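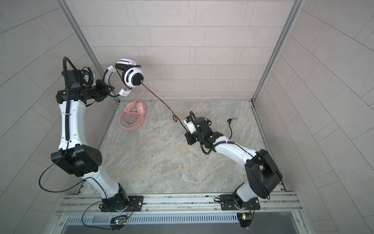 Two min read

Grout color for pale wall tiles in a small bathroom, and must the joints be staggered?

I am renovating a small bathroom in my flat in Bendevell and I do the tiling myself for the first time. The tiles are rectangular, in a pale color between beige and gray. I like very much the staggered brick pattern with thin light grout lines, as on the back wall in the picture, and I want the same on three walls. But the seller in the shop told me that light grout becomes yellow in a bathroom and that I should take dark gray. My wife thinks dark gray will look like a net. I have bought already 136 tiles, so the tiles I can not change, only the grout. Also, is it difficult to make the lines continue in the corner from one wall to the next? I plan to start in March.

posted by bakilana_home

I have light grout in my shower for 5 years and it is still fine. What makes it yellow is mostly hard water and soap which stays on it. I wipe the wall after the shower and in spring I clean the joints with a soft brush. Take a grout one tone darker than the tile and not pure white, then small stains are hard to see.

For the corner: draw a level line on all three walls before you glue anything, and start each wall from this line. Do not measure from the floor, because the floor is almost never straight. In the corner itself please use silicone in the same color as the grout. Grout will crack there when the walls move a little. I made this mistake at my first flat in Remside and had to scratch it all out again.

posted by flismont_tiler

dark gray. always dark gray. you will thank me

posted by mop_and_bucket

I agree with the longer reply above. One thing to add: mix a small amount of grout first and let it dry on a spare tile for one day. When it is wet it looks much darker than later, and I was quite afraid when I saw mine. In the end 80 percent of the darkness was gone. And keep 4 or 5 tiles in the cellar for repairs.

posted by quiet_kettle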